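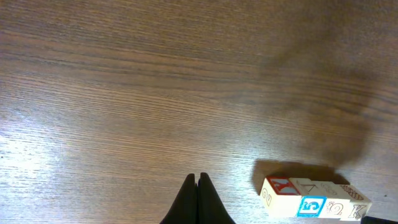
The Katwood Ferry Inquiry

Statement of the Clerk

The Harbour Board of Plormont met in closed session to consider the loss of the Katwood ferry. The Clerk was directed to record the proceedings in full, and to strike out any remark made in anger. Very little was struck out.

The Board noted that the ferry had left the Plormont slip at its usual hour, with 5 passengers and a load of seed potatoes. It had not arrived at Katwood. The crossing is 3,396 yards at high water and has never been known to take longer than a hymn service. No wreckage was found. The passengers were later discovered at home, in good health, and each declared that the crossing had been pleasant.

The master of the ferry gave evidence standing. He stated that the vessel had been under his feet until it was not, and that he had then walked up the beach. Asked whether he had been drinking, he replied that he had been steering.

The Board's surveyor reported that the ferry had been insured for 500 crowns with the house of Baltus, which declined to pay for a boat that could not be shown to have sunk. 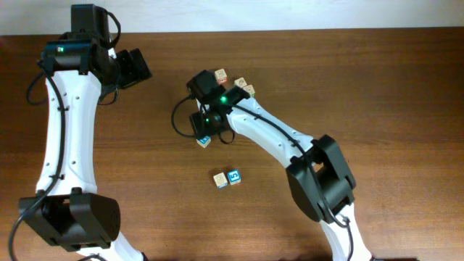
Findings

The Board finds that the ferry is absent. It makes no finding as to where.

It is ordered that the fare be refunded to those passengers who ask for it. At the time of writing none has asked. It is further ordered that the bell at the Nilsuwan light be rung at the ferry's usual hour until the end of August – the keeper having reported that something out on the water rings back.

The Clerk wishes to add, with the Board's permission, that he attended the slip on the evening after the session. The tide was making. At the usual hour a rope came ashore, neatly coiled and dry, and he made it fast to the bollard. It has held a steady weight ever since.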